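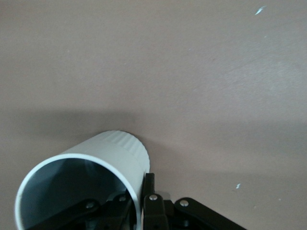

Visita à fábrica de porcelana Follent, em Evilura

Fui a Evilura em dezembro, com mais quatro pessoas do nosso curso de cerâmica, para a visita que a Follent oferece uma vez por mês. A inscrição faz-se por correio eletrónico e a resposta demora. A nossa demorou 7 dias e veio muito completa, com o mapa, o horário do autocarro e um pedido para levar sapatos fechados.

A chegada

A paragem do autocarro fica antes da ponte e a fábrica depois dela. Quem vem de carro pode entrar pelo portão dos fornecedores, mas deve avisar antes. Na portaria recebemos batas e assinámos um livro. Quem nos recebeu foi Toshiko Matsuda, responsável pela modelação, que fala um português muito mais bonito do que o meu e que teve paciência com as nossas perguntas.

O barro e os moldes

A visita começa na preparação da pasta. É uma sala barulhenta e fria, e ali compreendi pouco da explicação por causa dos misturadores. O que consegui anotar: a barbotina descansa num tanque antes de ser usada, e a temperatura da sala é registada de manhã e à tarde num caderno preso à parede com um cordel.

A seguir vêm os moldes de gesso. A Follent guarda 3.000 moldes num armazém com estantes de ferro, muitos deles de modelos que já não se vendem. Cada molde serve para quase 200 enchimentos e depois os pormenores começam a ficar moles, sobretudo nas peças com relevo. Daichi Fujimoto, do nosso grupo, perguntou se os moldes gastos se podiam comprar. Não podem. São partidos e seguem para uma empresa que aproveita o gesso.

Para mim foi esta a parte mais útil. Eu faço os meus moldes em casa e sempre deixei as paredes demasiado finas. A senhora Matsuda mostrou-me com os dedos a espessura que eles usam, e era o dobro da minha.

O acabamento

Na sala do acabamento trabalha-se sentado, com esponja e uma lâmina curta. Limpa-se a linha que o molde deixa e passa-se a esponja pelo bordo. Dorottya Győri, que na nossa turma é a mais rápida, pediu para experimentar e deixaram. Partiu a primeira peça e acabou bem a segunda. A operária ao lado riu-se com simpatia e disse-lhe que apertava demais - a mesma coisa que o nosso professor lhe diz desde o princípio.

Os fornos

Há dois fornos em serviço e um terceiro, antigo, que ficou no lugar porque retirá-lo obrigava a abrir o telhado. Só vimos o forno grande por fora, pois estava a arrefecer. As peças passam primeiro por uma cozedura mais baixa, são vidradas por imersão e voltam ao forno. Tín Đặng fez muitas perguntas sobre o vidrado mate e recebeu respostas curtas. Suponho que é segredo da casa.

A loja e informações práticas

A loja fica junto da saída e vende peças de segunda escolha com bom desconto. Comprei duas tigelas e um prato com um ponto escuro no verso. Aceitam cartão, mas não embrulham muito bem, portanto aconselho levar jornal.

A visita é gratuita e dura duas horas. Não há café dentro da fábrica. O último autocarro para a cidade sai cedo e nós quase o perdemos, com as tigelas de todos dentro da minha mochila.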